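Kapitel 3: Aufstellen und Einrichten

Schön, dass es losgeht! Die Teile liegen sortiert im Karton, und mit etwas Geduld steht Ihr Webrahmen Jilberg noch heute fertig da, vielleicht sogar schon mit den ersten Kettfäden. Lesen Sie das Kapitel bitte einmal ganz durch, bevor Sie die erste Schraube in die Hand nehmen. Wer vorher schon einen Oltbridge aufgebaut hat, wird vieles wiedererkennen, aber die Sperrklinken sitzen beim Jilberg auf der anderen Seite, und genau dort passieren die meisten Verwechslungen.

Stand dieser Anleitung: 12. November 2020

3.1 Der richtige Platz

Ein Webrahmen will ruhig stehen. Beim Anschlagen wirken erstaunliche Kräfte, und ein wackliger Untergrund macht sich später im Gewebe bemerkbar — die Schusslinien laufen schräg, und man sucht den Fehler an der völlig falschen Stelle.

1. Wählen Sie einen Tisch, der nicht federt. Drücken Sie mit beiden Händen auf die Vorderkante. Gibt sie nach, nehmen Sie lieber einen anderen.

2. Planen Sie hinter dem Rahmen etwa 50 cm freie Fläche ein. Die brauchen Sie beim Aufbäumen der Kette.

3. Stellen Sie den Rahmen nicht direkt neben einen Heizkörper. Buchenholz arbeitet, und im Dezember, wenn die Heizung durchläuft, arbeitet es besonders gern.

4. Sorgen Sie für Licht von der Seite. Licht von hinten blendet beim Einziehen der Fäden ganz fürchterlich!

Lange Tische sind wunderbar, weil auch Schärbrett, Schiffchen und Garnkonen nebenan Platz finden. Gewebt wird ja in Werkstätten, Laboren, Klassenzimmern und Küchen, und überall gilt das Gleiche: Je mehr Tisch, desto entspannter die Arbeit.
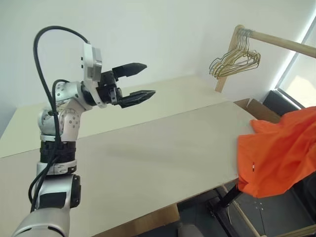
3.2 Seitenteile und Bäume verbinden

Sie benötigen den beiliegenden Sechskantschlüssel und einen Gummihammer. Ein Akkuschrauber ist schnell zur Hand, dreht die Einschraubmuttern aber ebenso schnell aus dem Holz. Bitte wirklich nur von Hand anziehen.

1. Legen Sie beide Seitenteile mit der Innenseite nach oben vor sich hin. Die Innenseite erkennen Sie an der gefrästen Nut für den Kammhalter.

2. Stecken Sie den Warenbaum in die vordere Bohrung des linken Seitenteils. Das Zahnrad zeigt nach außen.

3. Stecken Sie den Kettbaum in die hintere Bohrung. Auch dessen Zahnrad zeigt nach außen.

4. Setzen Sie die beiden Querstreben ein. Die Strebe mit der abgerundeten Kante gehört nach vorn, dort liegt später Ihr Gewebe auf.

5. Setzen Sie das rechte Seitenteil auf und klopfen Sie es leicht fest. Alle vier Enden sollen gleichmäßig in ihren Bohrungen sitzen.

6. Drehen Sie die Schrauben zunächst nur so weit ein, dass sie greifen.

7. Richten Sie den Rahmen auf, stellen Sie ihn auf den Tisch und ziehen Sie die Schrauben über Kreuz an.

Hinweis: Wackelt der Rahmen nach dem Anziehen, lösen Sie alle Schrauben noch einmal um eine halbe Umdrehung, drücken die Seitenteile flach auf die Tischplatte und ziehen erneut an. Das wirkt fast immer.

Achtung: Fassen Sie beim Aufsetzen des rechten Seitenteils nicht zwischen Strebe und Bohrung. Quetschgefahr!

3.3 Sperrklinken montieren

Beim Jilberg sitzen beide Klinken links. Im Beutel liegen zwei gleich aussehende Metallteile mit verschieden langen Schrauben: die kurze für vorn, die lange für hinten.

1. Schieben Sie die Unterlegscheibe auf die Schraube, dann die Klinke.

2. Schrauben Sie die Klinke an, bis sie sich gerade noch leicht bewegen lässt.

3. Drehen Sie den Baum von Hand. In einer Richtung hören Sie ein schönes, gleichmäßiges Klicken, in der anderen muss er sofort sperren.

Sperrt der Baum in beiden Richtungen, ist die Klinke zu fest angezogen. Sperrt er gar nicht, liegt sie verkehrt herum und wird einfach gewendet.

3.4 Webkamm einsetzen

Der mitgelieferte Kamm hat eine Dichte von 30 Fäden auf 10 cm und verträgt sich bestens mit mittelstarker Wolle oder kräftiger Baumwolle. Für feinere Garne gibt es dichtere Kämme, auch die der Reihe Trokside passen ohne Adapter.

1. Halten Sie den Kamm mit beiden Händen an den Außenleisten, nie an den Stegen.

2. Setzen Sie ihn in die mittlere Raste. Das ist die Ruheposition.

3. Probieren Sie die obere und die untere Raste aus. Der Kamm soll satt einliegen und nicht klappern.

Diese Bewegung — hoch, Ruhe, tief — ist schon das halbe Weben! Üben Sie sie ruhig ein paarmal ohne Faden.

3.5 Anbindestab befestigen

1. Schneiden Sie von der beiliegenden Schnur 5 gleich lange Stücke für jeden Baum ab.

2. Knoten Sie die Stücke an den Bohrungen des Baums fest und führen Sie sie über die Querstrebe.

3. Binden Sie den Anbindestab so an, dass er parallel zum Baum hängt. Messen Sie links und rechts nach.

Nehmen Sie sich hier Zeit. Ein schiefer Stab ergibt eine ungleich gespannte Kette, und das lässt sich später nur noch mit Papierstreifen notdürftig ausgleichen. Wer mag, tauscht die Schnur gegen das gewachste Band von Sarmiento, es dehnt sich kaum und knotet sich herrlich.

3.6 Vor der ersten Kette

Fahren Sie mit einem Stück Nylonstrumpf über alle Holzkanten. Bleibt er irgendwo hängen, glätten Sie die Stelle mit feinem Schleifpapier und reiben ein wenig Bienenwachs ein. Prüfen Sie nach den ersten Webstunden noch einmal alle Schrauben.

Wie Sie die Kettlänge berechnen und die Fäden schären, lesen Sie in Kapitel 4. Legen Sie sich dafür schon einmal zwei Farben bereit, die Sie gern zusammen sehen möchten.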